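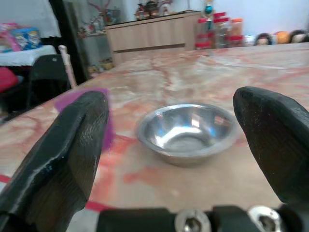
Le bol en inox, entre les deux doigts de la pince.

Accueil | Récits | Auteurs | Contact

Rubrique : Nouvelles courtes

Mabli Ellis arriva à Gradton un mardi, en fin de matinée, avec la lettre d'invitation pliée dans sa poche. La société Priston ouvrait ses portes jusqu'à 17 heures. À l'entrée, une hôtesse lui remit un badge au nom de Subramaniam. Elle le signala. L'hôtesse lui répondit de le garder, les autres étaient partis avec le premier groupe.

On les fit asseoir au fond d'une pièce qui ressemblait à un séjour. L'ingénieur Fornano parlait bas. Il expliqua que le robot apprenait à s'occuper d'une table : un gobelet violet, un petit bol, une cuillère, une fourchette.

— Il ne va pas vite, prévint-il.

Le bras droit s'avança, doigts ouverts, au-dessus du bol. Mabli pensa à son père, qui mettait la table sans rien dire, et toujours trop tôt. Un homme à côté d'elle regarda sa montre. 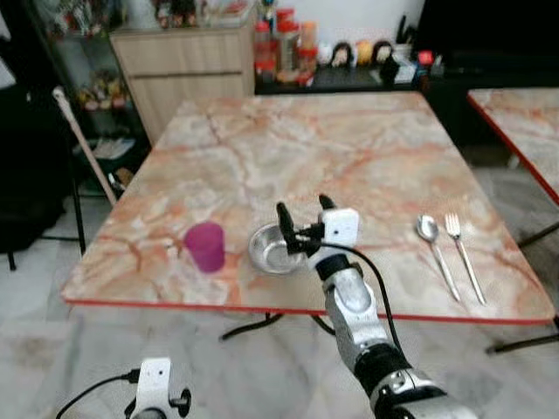

L'après-midi

Après le café, la moitié des chaises resta libre. Mabli reprit la même place. Il n'y avait plus sur la table que le gobelet et les deux couverts, la cuillère à gauche, la fourchette à droite. Le bras tendait sa pince près du bord, du côté de la fourchette. Fornano cochait des cases sur une feuille. Elle attendit qu'il relève la tête.
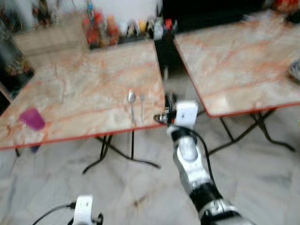

— Combien de fois faut-il lui montrer le geste ?

— Presque 3 000 fois pour le bol. Pour la fourchette, on continue.

Elle le remercia, rendit le badge à l'hôtesse et alla attendre le car de 17 heures. Il avait du retard. Elle s'assit sous l'abri et relut la lettre.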